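Section 2: Marking out your table-top court

Right, so you've unpacked the set and you want to get hitting. I get it, but give this section a read first. I skipped the marking out the first time I ran a target session at the Helmy hall and spent the whole evening settling arguments about what was in and what was out. A bit of blue tape fixes all that.

What I'm describing is the small target layout we use for serve practice and for the flick game in Section 4. It isn't a proper badminton court, so don't go hunting for the official measurements. Any flat, smooth surface will do: a big table, a bench top, a sheet of board on the floor. Plain grey is lovely because the tape and the shuttle both show up well from the other end of the room.

You'll need

One roll of blue masking tape (the painter's sort, from any hardware shop)
Scissors
A damp cloth and a dry one
A shuttlecock, and an old one is fine
A pencil, if you don't trust your eye

Laying the lines

1. Wipe the surface down with the damp cloth, then go over it with the dry one. Get right into the corners. Masking tape hates dust, and if you put it down over crumbs it'll be curling up by the second game.

2. Start with the long line. Run it on a diagonal, from somewhere near the middle of the far edge down towards the near left corner. Stick the first end, pull the roll out to full length and lower the whole lot in one go. If you dab it down bit by bit it wanders (ask me how I know!).

3. Lay the short line across it, slanting the opposite way, so you end up with a lopsided X. Cut the ends with scissors if you can be bothered. I usually start off neat and finish up tearing it with my teeth.

4. Add a second line running the same way as the short one, further up and to the left. Leave a decent gap between the two, because that's your scoring lane.

5. Close off the corners with whatever tape you've got left. A different width is fine here, and I quite like a fatter strip in one corner as it makes the out-of-play area easier to spot.

6. Run your thumb firmly along every piece, ends last.

7. Put the shuttlecock down on the short line, a little past where it crosses the long one. We call this spot the nest. It's where the shuttle sits at the start of every round.

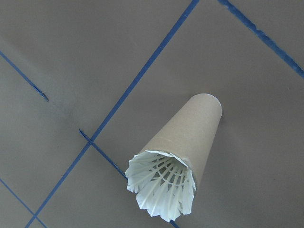 Fig. 3 - Shuttlecock on the short line, with the long line crossing nearby.

Don't fuss too much about getting the lines dead straight. Tahsin Barua, who wrote the original rules for us, used a metal ruler and a pencil and took most of an afternoon over it, and his layout played exactly the same as mine. What matters is that everyone can agree where a line is. If the edges are a bit wobbly, the rule is that touching any blue counts as on the line.

Note: A shuttle with a tatty skirt is perfectly good for this. Save your new ones for the court. I keep a Lovness biscuit tin of retired shuttles under the bench and we work our way through those.

Caution: Test the tape on a hidden patch before you do this on anything painted or varnished. Leave it overnight, then peel it back slowly. Anderson Lacerda lost a strip of paint off his mum's sideboard and he still hears about it at Christmas.

Caution: Don't leave the tape down in a hot room. I forgot ours over January and spent 2 evenings rubbing sticky gunk off with eucalyptus oil.

Looking after the lines

Ends go first. If one starts to lift or tear, snip off the ragged bit and press down what's left, or lay a fresh piece over the top. Once you've got more patches than line, pull the lot up and start again - it only takes about 9 minutes once you've got the knack.

When you do pull it up, fold the tape back on itself and go low and slow. Yanking it straight up is how you get those annoying little shreds left behind.

Now grab your scorecards and go on to Section 3.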